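Section 4: Casting a Chart for the First Time

Before you begin, make sure Wesora is installed and that you have finished the steps in Section 3 (language, time display and place list). You will need the person's date of birth, the time of birth, and the town. A birth certificate is the best source. A baby book or hospital bracelet will do. Family memory is often off by an hour or more, so mark it as described in step 5.

4.1 Entering the birth data

1. Open Wesora and choose New Chart from the left-hand menu.

2. Type a name in the Name field. The name is only a label and has no effect on the chart. If you keep charts for clients, use the same form each time (last name first, for instance), or the list will be hard to sort later.

3. Enter the date. The month is picked from a list so that day and month can't be swapped.

4. Enter the time as it was shown on the clock at the place of birth. Do not subtract an hour for daylight saving time. Wesora does this for you from the place and date.

5. Set Time Source to Certificate, Record, Memory or Unknown. If you choose Unknown, the chart is cast for 12 noon and the houses and Ascendant are hidden.

6. Start typing the town. The built-in list holds 3,000 places. If the town is missing, pick the nearest one on the list or enter the latitude and longitude by hand under More.

7. Press Cast.

Note: A birth close to midnight should be checked twice. The most common mistake we see is a time of 12:10 a.m. entered as 12:10 p.m., which puts the Sun near the top of the chart when it belongs near the bottom.

Caution: Pressing Cast on a chart that is already saved will overwrite it. Use Save As first if you want to keep the earlier version.

4.2 Choosing a house system

Wesora opens with Placidus. To change it, go to Settings, then Houses.

1. Select Placidus, Koch, Equal or Whole Sign.

2. Press Apply to This Chart or Apply to All. Apply to All can't be undone in one step.

3. Look at the house cusps again before you read the chart. Planets near a cusp may have moved to a neighboring house.

For births far north or south, Placidus and Koch give very uneven houses, and inside the polar circles they may not work at all. Wesora shows a yellow bar when this happens. Switch to Equal or Whole Sign to clear it.

4.3 Setting the orbs

An orb is the number of degrees an aspect may be away from exact and still be drawn. The starting values follow the Brasness table, prepared for this edition by Impi Kallio. Wider orbs give more lines. If the center of the wheel is too crowded to read, lower the orbs for the minor aspects first and leave the conjunction and opposition alone.

To restore the starting values, press Reset Orbs at the foot of the page. Your house system is not affected.

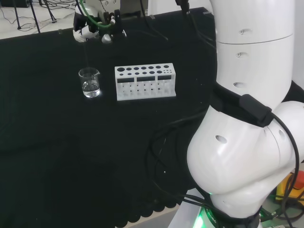
Can I read a chart if I don't know the birth time?

Use the noon chart and leave the houses out. The signs of the slower planets will be right, and so will most of the aspects between them. The Moon moves 12 degrees or more in a day, so treat its sign as uncertain if it falls near the start or end of a sign.

4.4 Saving and printing

1. Press Save. Charts go into the Charts folder unless you have picked another one in Section 3.

2. To print, choose Print Wheel or Print Wheel and Table. The table adds a page with positions to the minute of arc.

3. For a lighter wheel on home printers, set Line Weight to 70 percent.

The library can hold 1,000 charts. When it is full, Wesora asks you to move older charts to an archive file. Archived charts open normally but do not show up in searches.

Caution: Birth data is personal. If you share a computer, set a password under Settings, Privacy before entering anyone else's details.

Transits and progressions are covered in Section 5. Text for this section by Nest Vaughan, checked by Fidel Lucero.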